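Gravham Truck & Trailer Puts a Driver's Day Cab on Loan, Crumbs Included

GRINSTEAD - Gravham Truck & Trailer, the independent commercial vehicle dealer and repair shop on the Grinstead bypass, will start lending out a working battery-electric delivery truck to local haulers in July, and is asking them to treat it exactly as badly as they treat their own.

The loan truck, known in the shop as the Milluvow after the body builder that fitted its box and lift gate, will go out for five working days at a time. Borrowers pay for the electricity and for anything they hit. Gravham covers insurance, tires and a cleaning at the end of the week, which the company describes as "the part we are dreading."

Most dealers who lend a demonstrator send a salesperson along in the passenger seat. Gravham tried that with a diesel model last winter and found that drivers behave beautifully for about as long as they are being watched. They braked early, backed up slowly, and said the seat was very nice. The truck came back with no useful information on it at all. This time the passenger seat will be empty, or will hold whatever the driver normally keeps there.

"We would like to know what happens to the range when the heater is on, the window is open and the driver is late," said Ruben Coppens, Gravham's general manager. "The brochure assumes a person who doesn't exist. I have been selling trucks a long time and I have never met him."

The truck arrived at Gravham with 1,472 miles on it, nearly all of them put there by people who wanted to sell it to Gravham. It has a day cab, a side door on the curb side and a lift gate that has already been described by one shop employee as "thoughtful," meaning slow. The livery is plain white with the dealer's phone number on the back. An earlier design involving lightning bolts was considered for most of an afternoon.

Any business that runs up to 10 trucks from a yard in or near Grinstead can apply. Bigger fleets are welcome to call, but Gravham says they usually get free loans from manufacturers anyway, along with a hat. The first week has been promised to Rojanasak, the family-run bath and home furnishings distributor, whose deliveries combine heavy boxes, narrow streets and customers who live on the third floor. 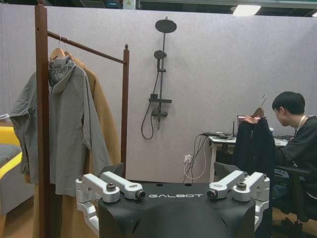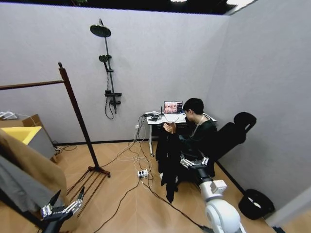

Rojanasak's route was picked because it is awkward. It begins with a steep hill, has a long flat stretch where drivers make up time, and finishes in the old part of town, where the loading zones were laid out for smaller vehicles and more patient people. Siu-fong Lai said that she would believe the range figure when the truck came home on a Friday with the radio still working, and that until then a diesel would be parked behind the office with the keys in the drawer.

Gravham has no objection to the diesel. The company sells those too, services a great many of them, and expects to go on doing so. The loan program comes with no pledge, no countdown clock and no leaf in the logo. What it does come with is a short form to be filled in at the end of each shift, covering miles driven, number of stops, charge left and "other." Staff are looking forward to "other."

Charging will be handled in one of two ways. Borrowers with a suitable outlet in the yard can have a portable unit delivered with the truck. Everyone else can use the charger at Gravham's own lot, which is open overnight and sits next to a vending machine that takes exact change. The truck needs to be plugged in by 7 p.m. to be ready for an early start, and the person who plugs it in should check that the light has turned green before walking away. Gravham mentions this from experience.

Each borrower will get a one-page summary after the loan, comparing the week's running costs with the figures for the vehicle it stood in for. If the electric truck loses, the page will say so. Coppens has agreed in writing not to adjust the font.

The results will also be pinned up in the customer waiting area, with company names removed on request. Gravham expects most firms to make that request, and expects everybody in Grinstead to work out who they are by lunchtime.

There is a refundable deposit of $295, which the company admits would not cover much on a modern truck beyond a mirror. It is meant to discourage people who only want to move a couch. Drivers need the license they already hold for a vehicle of this size, plus a half-hour handover in the yard, during which they will be shown the charge port, the emergency shutoff and the switch that makes the reversing alarm quieter but, to the regret of the neighbors, does not turn it off.

Applications can be made at the Gravham parts counter or by phone during shop hours. The counter is closed on Sunday. Loans will be given out in the order in which forms are received, except where the handwriting makes that impossible.

About Gravham Truck & Trailer

Gravham Truck & Trailer sells, leases and repairs light and medium commercial vehicles from a single site in Grinstead. It has a body shop, a parts counter and a coffee machine that is currently awaiting parts.

Media inquiries: ask for Ruben Coppens at the front desk, preferably after the morning rush.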